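Suchbegriff eingeben Suchen

Spüle und Armatur entkalken, schnelle Fassung
Stand 1.4.22

Kurz vorab, hab wenig Zeit. Wollte das seit Dezember aufschreiben, weil ständig gefragt wird. Bei uns in Gernitz ist das Wasser hart, wer weiches hat, kommt mit einem Drittel vom Aufwand hin.

Was man braucht:
Zitronensäure als Pulver
200 ml kaltes Wasser
Mikrofasertuch, eher zwei
alte Zahnbürste, weich
Gefrierbeutel und Gummiring
Spülmittel, normales
Handschuhe

Zuerst Fett weg, dann Kalk. Andersrum bringt nichts, die Säure kommt durch den Fettfilm kaum durch. Also Spülmittel, warmes Wasser, einmal alles abwischen, auch den Rand, auch hinter dem Hahn. Nachspülen. Trockenreiben.

Dann anrühren: 2 Esslöffel Pulver auf die 200 ml. Kalt! Nicht mit heißem Wasser, sonst setzt sich Calciumcitrat ab und das kriegt man schlechter runter als den Kalk vorher. Umrühren bis nichts mehr am Boden liegt.
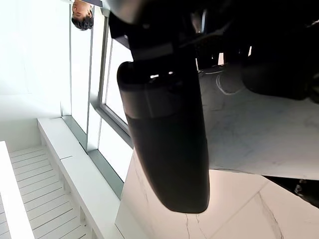
Essigessenz geht doch genauso und hab ich eh im Haus, warum also extra Pulver kaufen? Ich nehm die seit Jahren, auch am Hahn, und poliere nur kurz nach.

Ja, geht. Stinkt halt, und Dichtungen aus Gummi werden auf Dauer spröde. Am Edelstahlbecken selber mach ich da keine Wissenschaft draus, am Perlator schon. Und niemals mit Chlorreiniger zusammen, auch nicht hintereinander ohne gründliches Spülen, egal welche Säure. Das gibt Chlorgas.

Becken
Tuch in die Lösung, ausdrücken, flach auf die Flecken legen. Zehn Minuten. Bei dicken Rändern um den Abfluss auch mal fünfzehn, dann lieber nochmal nachlegen statt ewig einwirken lassen. Danach mit der Schliffrichtung wischen, nie im Kreis. Viel klares Wasser hinterher.

Keine Stahlwolle. Kein Scheuerpulver. Auch der grüne Teil vom Schwamm bleibt weg, die Kratzer sieht man bei Gegenlicht ewig. Und auf Marmor oder Kalkstein als Arbeitsplatte darf kein Tropfen, das gibt matte Stellen und die bleiben. Wer so eine Platte hat: Rand mit Handtuch abdecken, oder gleich einen Steinmetz fragen was man nehmen darf.

Armatur
Perlator abschrauben. Geht meist von Hand, sonst Zange mit Lappen drum. Teile merken, oder Handyfoto vor dem Auseinandernehmen (hab ich bei meinem Dirkov nicht gemacht, eine halbe Stunde gepuzzelt). Sieb und Einsatz in ein Glas mit der Lösung, halbe Stunde. Wenn sich der Perlator nicht lösen lässt: Gefrierbeutel mit Lösung drüber, Gummiring drum, hängen lassen. Bei lackierten oder schwarz beschichteten Hähnen keine Säure, da nur Seifenwasser und zwar jeden Tag nach dem Abspülen.

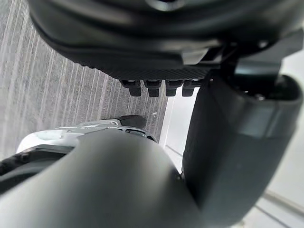

Kunststoffteile kommen zum Schluss dran, Brausekopf, Griffe, Drehknöpfe. Lauwarmes Wasser mit Spülmittel reicht meistens. Glatte Flächen mit dem Tuch, fertig. Strukturierte sind lästiger, in so einem feinen Rautenmuster wie an dem schwarzen Streifen auf dem Foto bleibt beim Wischen alles in den Vertiefungen hängen. Da mit der Zahnbürste schräg drüber, erst in die eine Richtung, dann in die andere, also den Linien nach. Bei schwarzem Kunststoff danach sofort trocknen, jeder Tropfen gibt einen hellen Fleck. Noch ein Wort zu Fertigreinigern: der von Mabuza war ok, aber teuer für das was er kann. Etikett lesen, bei manchen steht Kunststoff ausdrücklich als ungeeigent drauf.

Abtropfgitter und Kleinkram
Herausnehmen, Gummifüße abziehen falls welche dran sind. Gitter in die Spülmaschine bei 60 Grad, sofern der Hersteller nichts dagegen hat. Sonst im Becken einweichen, gleiche Lösung, zwanzig Minuten. Unter dem Gitter sitzt oft der schlimmste Rand, den vergisst man gern. Stöpsel nicht vergessen. Überlauf auch nicht, da mit der Zahnbürste rein soweit man kommt und mit Wasser nachschütten.

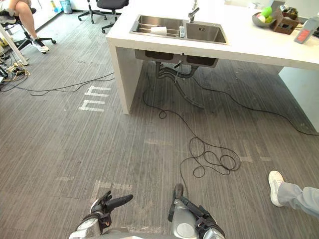
Mit dem Trockenwischen steht und fällt alles, wendet ein Leser ein, er entkalke seitdem fast gar nicht mehr und finde die ganze Säuregeschichte übertrieben. Einmal abends mit dem Geschirrtuch durchs Becken, mehr mache er nicht.

Stimmt schon. Nur muss man den alten Kalk erstmal runter haben, und abends denkt man halt nicht immer dran. Ich zumindest nicht.

Wie oft?
Becken bei hartem Wasser alle zwei Wochen. Perlator alle drei Monate, oder wenn der Strahl schief kommt. Wenn er nach dem Einlegen immer noch schief kommt: neuen kaufen, kostet wenig. Auf das Gewinde achten, innen oder außen, alten am besten mit in den Laden nehmen.

Reste von der Lösung kann man im Schraubglas ein paar Tage aufheben, beschriften! Nicht ins Kühlfach neben die Limo stellen. Wasserkocher geht damit auch, aber kalt einwirken lasen und nicht aufkochen, danach zweimal mit klarem Wasser durchkochen und wegschütten.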